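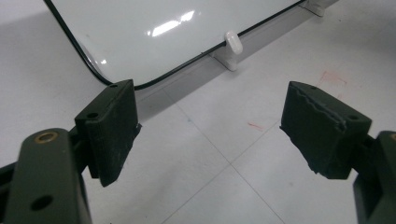 2 min read

Can a machine clean up around a freestanding panel yet?

Posted by Denise Haworth, 12 Sep 2020

I look after a small showroom with pale tiled floors. We have white glossy panels that stand upright on little plastic clips, and the tiles near them pick up pinkish red smudges that the mop doesn't always shift. I'd like a machine that can move a panel, clean the tile under it and put the panel back. A rep from Domudow quoted me $3137 for a floor robot but went vague when I asked about the moving part. Is anyone doing this yet?

Marjorie Greenwood

Not for that money. Floor robots clean open tile well enough. Ours at Wiltmont does the whole hall overnight, but it treats anything standing as a wall and goes around. You still have to shift things yourself and do the edges by hand.

Picking up a panel is a separate job. A smooth, shiny face gives a gripper little to hold, and glare can confuse the sensors. Rubber pads help, but they wear, and once the edges start tearing the grip changes. Budget for spare pads if you ever go that way. If the panels are light, I'd move them by hand and spend $888 on a decent scrubber.

Colin Catterall

Try a bit of bicarb on the red marks first. Test it in a corner. Grout can hold colour for ages.

Wayne Stockdale

We trialled an arm in May for lifting boards. It managed 11 before we gave up and went back to doing it ourselves. Might be better now, I haven't looked.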